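Section 6. Setting Up the Simulated Tabletop Cell

This section covers the preparation, checking and routine care of the simulated tabletop cell supplied with the Quan workspace software. It applies to operators who will run the Brolside arm controller against simulated scenes before any program is released to the physical cell. Installation of the controller itself is covered in Section 4 and should be complete before you begin.

Revised Oct 28, 2026. This revision replaces the September text in full.

6.1 Before You Start

The operator must have an account with editing rights on the Praronholm server. Accounts with viewing rights can open a scene but cannot save a reset state, and any changes will be lost when the session closes.

Confirm that the controller is in SIMULATION mode. The mode is shown in the upper status line of the operator panel.

CAUTION: Do not proceed if the status line reads LINKED. In LINKED mode, motion commands are passed to the physical arm. Press the stop button on the panel, set the mode switch to SIMULATION and wait for the status line to change.

6.2 Loading the Room and the Support

1. Open Quan and select Cells, then Tabletop.
2. Choose a room file. The room file holds the walls, the windows and the lighting, and it should not be edited by the operator.
3. Choose a support. The round pedestal table is the default.
4. Select Place Support. The table is set at the saved position for that room.
5. Check that the base meets the floor. If a gap or an overlap is reported, select Settle Support and repeat the check.
6. Lock the support.

Note: The support must be locked before any objects are loaded. An unlocked table may shift when the first contact is calculated, and every object position recorded after that point will be wrong.

6.3 Loading the Objects

1. Open the object list and load the set assigned to your work order.
2. Set the drop height to 20 mm. Greater heights cause light objects to bounce and may carry them over the rim.
3. Select Drop All. Objects are released one at a time.
4. Wait until the motion indicator shows REST.
5. Inspect the tabletop from the overview camera. The arm remains hidden until Step 1 of 6.4.
6. If any object has fallen or has come to rest inside another, select Clear and repeat from Step 3.
7. Select Save Reset State and enter the work order number.

Objects may overlap one another from the overview camera without being in contact. Use the contact report to decide whether a layout is acceptable – the camera view alone is not sufficient.

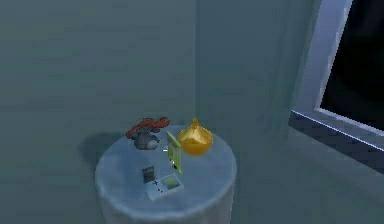
Tall objects require additional care. The planner treats the highest point on the table as the lower limit for free travel, and an object with a narrow tip may be missed if the collision shape is set to Coarse. Set the shape to Fine for any object that tapers toward the top. Flat objects may be left at Coarse.

6.4 Checking the Cell

1. Select Show Arm and confirm that the arm appears in its parked position.
2. Run the reach test. The arm moves above each object in turn without closing the gripper.
3. Read the result. A message beginning with 435 means that the planner could not find a clear path to at least one object.
4. If message 435 appears, return to 6.3, clear the table and drop the set again. Do not move individual objects by hand to remove the message.
5. When the test passes, select Approve. The reset state is then available to other operators.

6.5 Routine Care

Reset states should be tested again after every update of Quan or of the Briltell physics module. Small changes in friction values can cause a layout that was stable to slide during the first seconds of a run.

Delete reset states that belong to closed work orders. Before deleting, export the contact report and file it with the order – the report cannot be rebuilt once the state has been removed.

If the same layout fails the reach test after repeated drops, stop work on it and send the exported state to the cell supervisor. Instructions for releasing an approved program to the physical arm are given in Section 7.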